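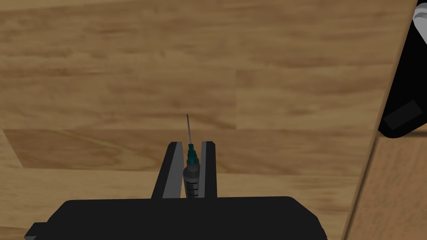 Arm is taking over syringe handling at my job. What happens to the people who do it now?

Wunville Community Help > Work and Workplace
Posted 9 July 2018 by traylady_wunville

I work the kit bench at a place in Clorkton that packs training kits for nursing schools. My shift puts out 300 kits, and every kit gets a syringe that somebody picks up, looks over and seats in a tray. That somebody is one of 16 people, and I've been one of them long enough to have opinions about the chairs.

In June we were called to the break room, given muffins, and told about the Tang project. Tang is an arm with a two-finger gripper. So far it lives in a computer simulation, where it holds a syringe needle up between its fingers over a very nice wood surface. Our bench is steel and has a burn mark. We were told the simulation is where it "builds confidence," an opportunity I don't recall being offered.

They say no layoffs. They also say three of us will become "cell attendants" and the rest will be "redistributed," a word I have only heard used about gravel. I'd like to know what an attendant does all day, whether the pay usually changes, and what I should be asking for while management is still in a muffin mood.
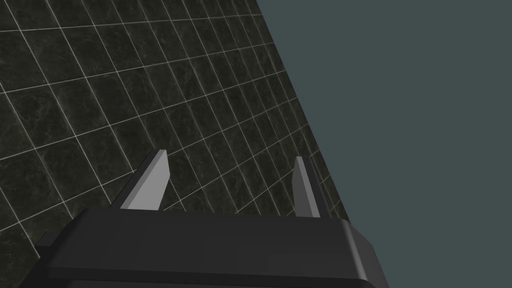 Tang in simulation, gripper open, over the dark tile.

binfeeder27
Don't sweat it, robots break all the time. My brother-in-law's plant got one and they use it as a coat rack. Update your resume anyway.

nulldale_nights
I went through this at a bottling and packing outfit in Nulldale, so take it as one person's experience.

Attendant work is real work and it's a different kind of tired. You load trays, clear jams, restart the cell, and write down why it stopped. My hands felt better within a month. My head didn't, as I was now responsible for a thing that quit without saying why. On the old line you could talk to the person next to you. In the cell you stand behind a guard and talk to a status light, and it's a poor listener.

Pay is where I'd push. We got the new title and the old rate, and it took us far too long to notice that "technician" over on the other side of the wall was a job with a lot of our duties in it. Ask for the written job description before anybody volunteers. Ask who clears a dropped syringe, what the sharps procedure is inside the guard, and whether the arm has to be locked out first. If the answer is "we're still working on that," ask for a date.

Also ask who sets the target. Ours was set from a demo where the trays arrived perfectly straight. Our trays came off a truck. We spent a whole season being measured against trays that didn't exist, and the attendants took the blame until someone started logging the bent ones. Start your log on day one.

As for "redistributed," get the department and the shift in writing. I was moved to labels, on nights. Hence the username.

traylady_wunville
Thank you, that helps, including the coat rack. I asked about the sharps procedure this morning and was told it was a great question. I've asked for the date.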